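The Slow Business of Saving Up
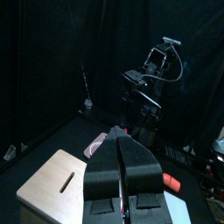 A slotted wooden box and a small pink card on a dark tabletop.

2022-10-01

By the time I find the right door in Steveden (there are two with the same number, one on each side of the bakery, and I of course try the wrong one first) the coffee has already been made and is sitting under a saucer to keep warm. My host has run the Dolville savings club for longer than she cares to say, and agreed to talk to me on the condition that I leave her name out of it. "Everyone who needs to know who I am knows," she says, "and the rest would only ring me up during supper."

The club is a plain sort of thing. Members put aside a little every week, the money goes into one account, and in February, when the heating bills are at their worst and the holidays have emptied everybody's pockets, it is all paid back out. There is no interest to speak of. There is a party, if you count soup as a party, and she very much does.

I ask her how it began, and she laughs and gets up to look for the sugar before she answers.

"It was four women from the Salehi laundry, and my mother was one of them," she says. "They got paid in cash on the same afternoon, and by the next morning it was gone, on shoes and rent and whatever the kids had broken. So they said, all right, before we go home, each of us puts something in. That was the whole idea. They kept it in a flour tin up on the boiler, and my mother used to say it was the only warm money in town."

She talked about her mother for a good while after that, and I was happy to let her. The laundry closed long ago, but the women kept meeting, first in each other's kitchens and later in a room above the hardware store, where the stairs were so steep that one of the older members used to send her envelope up on a string. The club now has 90 members, a few of them grandchildren of people who used those stairs. Some live as far away as Dirnari and drive over for the payout, soup included.

I wanted to know whether people still need such a thing, with a bank on every phone. She took her time over that one, turning her cup around on its saucer.

"My grandson showed me how his works," she said. "It rounds up what he spends and puts the pennies away, and he never feels a thing. Well, good for him, he's got more in there than I had at his age. But I like to feel it. I like to have the five dollars in my hand and think, I could get a pie with this, and then go and not get the pie. Mind you, some weeks I get the pie."

The rules have hardly changed. You choose your own amount in the spring and you stick to it, and if you miss a week you make it up when you can. What you put in is private. Taking money out early is allowed, no questions, although she admits that she always wants to ask. "Mostly it's a car," she says. "It's amazing how often it's a car. Once it was a trombone, and I'm still curious about that."

There was one bad year, and she brought it up before I could. The pipes burst in the room over the hardware store, the old ledgers were soaked through, and it took her a whole month at this kitchen table, with a hair dryer and a magnifying glass, to work out who had paid what. When she was done the figures were off by four dollars. She put those in herself, and then somebody found the missing bills stuck to the back of a drawer, and she has never quite decided whether she is owed them.

Last winter the club paid out $3,278 in a single evening to the members who save in cash, all of it counted twice and handed over in plain envelopes. The rest goes by check these days. She would prefer envelopes for everyone, but her knees and the bank manager have both had their say.

Before I left I asked what she does with her own share, and she looked a bit embarrassed, the first time all afternoon. "Tires, last time," she said. "The year before, I went to see the ocean. It rained the entire trip and I sat in the hotel window with a blanket and a crossword, and oh, it was lovely. I'd been paying for that window since the spring."

She wrapped up two slices of lemon cake for my ride home and wrote down the date of the next sign-up evening on the back of a receipt, in case I was interested. I have it on my refrigerator now.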